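Olora Planning Software: Frequently Asked Questions
Maintained by the Gotbridge Manipulation Laboratory

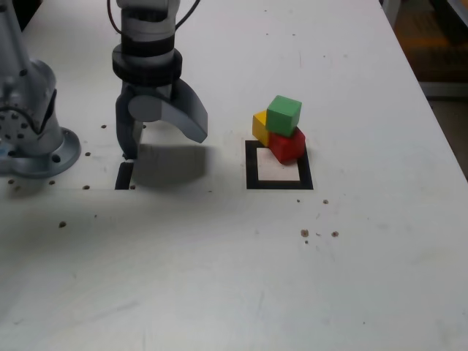 Olora is the planning and control package used on the laboratory's tabletop arms. The answers below apply to release 4 and later.

Which tasks does the package support?
Picking, placing and stacking of small rigid objects. Cloth and liquids are not supported.

Does Olora plan for two arms at once?
Yes. Each arm is treated as an obstacle by the other – shared workspace limits are set in the cell file.

Why does the planner reject a grasp that looks reachable?
The most common cause is finger clearance. The default margin is 11 mm and may be lowered for crowded stacks.

How often should calibration be repeated?
After every 30 hours of operation, and whenever an arm base has been unbolted.

Can a plan be reviewed before it is run?
Yes. Preview mode displays the full path and stops before any command is sent to the controller.

Who approves changes to the motion limits?
Requests are reviewed by Nisreen Hourani. Questions about perception settings should be sent to Said Kettani.

When are updates installed?
On Saturday, beginning at 13:00. Users must save open plans before that time.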